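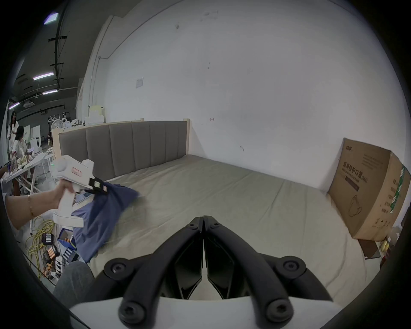

2. Work Organization at the Folding Station

Dretov records garment handling with hand-held grippers so that folding can later be automated at its laundry client, Bakell. We followed the work for 18 shifts and interviewed six operators. One operator handles one garment at a time, with a gripper in each hand, on a bed covered by a fitted sheet.
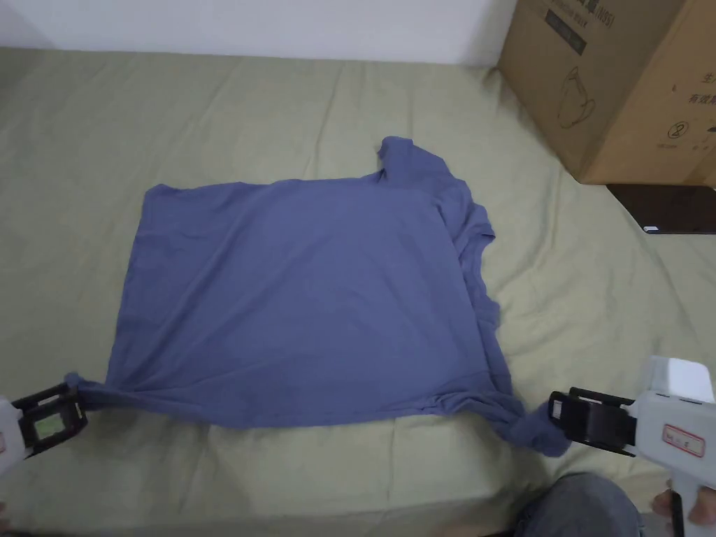
The operators had folded by hand before the change. With grippers they must choose two grasp points and keep to them, and most described the work as slower and more deliberate. Lahcen Bensaid, shift lead, now spends 60 minutes per shift reviewing recordings – a task that did not exist in December. Pay grades have not been changed to match.

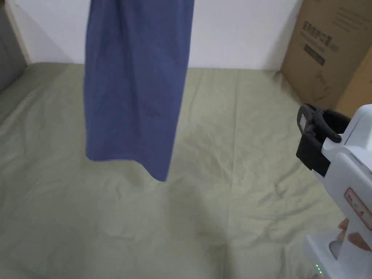
Figure 3. Blue cloth hanging in front of the sheet, gripper at right.

Of the 357 recordings we reviewed, most rejections concerned the first grasp. Operators asked for a written rule on when to restart. Steinar Kvaran is drafting one, and it is treated in Section 3.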